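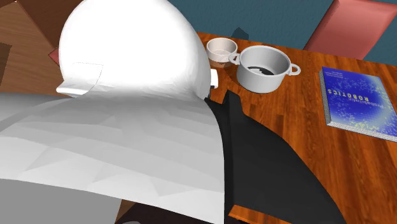

5 min read

Group 4 project report: setting up and looking after the Pullden cell
Bradley Haworth, with arm configuration by Derek Sedgwick

1. What we were asked to do

The Lockwood module gives each group a simulated tabletop cell and one term to make it useful. Ours was called Pullden. It had been passed down from a previous group along with a set of notes headed "Works fine", and our brief was to get the arm moving reliably between the objects on the table, write down how the cell was set up, and leave it in a state the next group could start from. Picking up the pot was listed as an optional extension. We would like it noted that we read the optional extension with great interest.

The cell is a room with an arm, a wooden table and a few things to reach for, namely a bowl, a two-handled pot and a copy of Probabilistic Robotics lying flat. We used the book mainly as an obstacle. The simulator is Skasow, which the department runs on its own machines, and the arm is driven through Vandinau, a control layer written by people who evidently never expected to be asked about it.

2. The base

Our first job was to find out where the arm was. The old notes gave its base position in one file and a different position in another, and Skasow used whichever it happened to load last. On a good morning the arm reached the bowl. On a bad one it reached, with complete confidence, for a patch of air beyond the far edge of the table.

We deleted both and wrote a single scene file with the table corner as the origin. Everything else is now measured from that corner: arm base, objects, chair, walls. Derek also locked the base joint to the floor, which we had assumed was already the case. It had merely been very heavy.

After any change to the scene file, the check is:

Load the cell with the arm powered off.
Confirm the base has not moved after 50 steps.
Switch on and send the arm to its home pose at low speed.
Send it to the hover point over the bowl, then home again.
Save the log before you touch anything.

The last line was added in November, for reasons the authors have agreed not to assign to either author.

3. Collision shapes

The arm you see and the arm the simulator believes in are separate models. The visible one is fairly coarse, and from close up the big pale link shows its flat facets like a badly wrapped present. This does no harm. The collision model is the one that matters, and ours had been generated automatically by wrapping each part in a single convex hull.

For the links that is fine. For the pot it is a disaster, as a convex hull turns a pot into a solid lump with a lid on. The same applies to the bowl. Anything lowered into either one stopped at the rim and hovered there, and we spent an embarrassing part of the term tuning force thresholds to cure what we had diagnosed as "shyness".

We rebuilt both objects from thin wall pieces arranged in a ring, with a separate floor. The pot handles each got their own shapes, with the hole left open. Load time went up, which we can live with. The book stayed as a plain box, being one already.

4. Joint settings

Vandinau exposes a stiffness and a damping value for each joint. The inherited values were the same for every joint, which treats the shoulder and the wrist as equals, and they are no such thing. The shoulder sagged under load and the wrist buzzed like a trapped wasp.

Derek tuned them one joint at a time, starting at the shoulder. Stiffness at the shoulder ended up at 3,000 and at the wrist at 200, in whatever units Vandinau uses. The manual gives two answers. Damping was raised until the overshoot went away and then backed off slightly, a method we learned from a lecture and afterwards rediscovered by ignoring the lecture.

Please do not copy the shoulder value to the other joints to "tidy up" the file. One of us did. The elbow snapped to its target so briskly that the pot left the table, passed through the wall and is presumably still travelling.

5. The viewpoint

Our working view sits close behind the arm and looks past it to the table. It is handy for watching clearance between the links and the near side of the table, where we had most of our contacts. It is poor for almost everything else, with the arm taking up more than half of what you can see. The chair back in the far corner is a useful landmark: if it has shifted against the table edge after a reload, the view has moved and comparisons with older runs are worthless.

For judging the approach to the pot we switched to an overhead view. We suggest the next group do this in week one. We did it rather later, having first become very familiar with the back of a large white joint housing.

6. Faults and what fixed them

Arm jumps on start-up. The home pose in the Vandinau config did not match the starting pose in Skasow, so the controller tried to close the gap in one step. Both now read from the scene file.

Objects creep across the table with nothing touching them. Caused by a slight overlap between object and tabletop at load. We raised each object by a hair and let it settle before the arm was enabled.

Run 659 fails every time it is replayed. The random seed was never saved. We have kept the log out of respect, but it cannot be reproduced and nobody should try.

Controller hangs after a collision stop. Reset Vandinau first, then Skasow. The other order appears to work and then hangs again once you have stood up to get a coffee.

7. Where it stands

The arm homes cleanly and reaches its hover points over the bowl and the pot. It clears the book on the way across. Getting a grip on a pot handle worked on almost 50 per cent of our attempts, and we have claimed the extension on that basis, pending a view from the marker.

Still to do: the wrist damping is a little high for slow moves, and the scene file has a block of commented-out settings at the bottom that we were afraid to delete. The old "Works fine" notes are in the archive folder. Ours are called setup_notes and run to rather more pages. Start with the page on reset order.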